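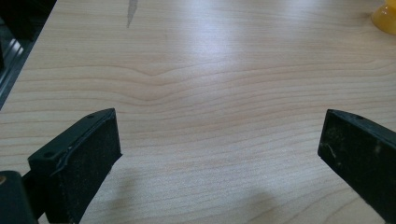 One learner wrote on her feedback card that she had put off opening letters from the council for years, and that the Tuesday drop-in was the first place she had brought one. Several other cards asked for a later session so that people on day shifts could come.

Progress report to the Fogh Fund
Dremudico Adult Reading Project, Gikari
Friday, October 26, 2018

1. Work in this period

The drop-in has run every week as planned. We also started the two short courses named in our bid, one on forms and letters and one on everyday numbers. The forms course filled quickly and has a waiting list. The numbers course began with only four learners. We moved it from the morning to the early evening and it is now better attended.

Altogether we gave 695 hours of teaching, most of it one to one. The target for this stage was lower, but some of these hours were catch-up sessions for learners who had missed the start of a course, so we do not expect to keep up the same rate over the winter. 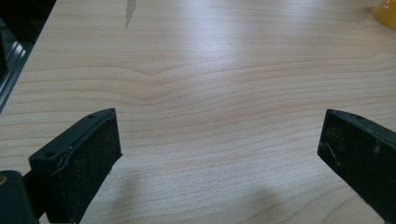

Wooden table top, Gikari

2. Bookings and records

Bookings moved to Jellix at the start of the period. The change took longer than we allowed for. Old records had to be typed in by hand, and two weeks of attendance figures were entered twice before we noticed. These have been corrected and the totals in this report use the corrected figures. Text reminders are now switched on. Missed appointments have fallen, though it is early to say by how much.

3. Books and materials

We bought almost 100 easy readers out of the materials budget. Short crime stories and books on cooking go out most. The health leaflets we ordered were too hard for most of our readers and we have rewritten

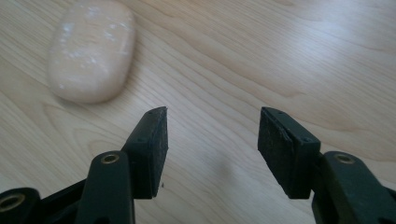
three of them in plainer words, with larger type. The others will follow once learners have tried the first set and told us what still gets in the way.

4. Spending

Spending is close to budget. Travel is under, as most tutors live nearby. Printing is over because of the leaflets. We ask the Fund's permission to move the unspent travel money to printing.

5. Next period

A second evening session opens after the new year if we can find a tutor for it. The forms course will be repeated for those on the waiting list.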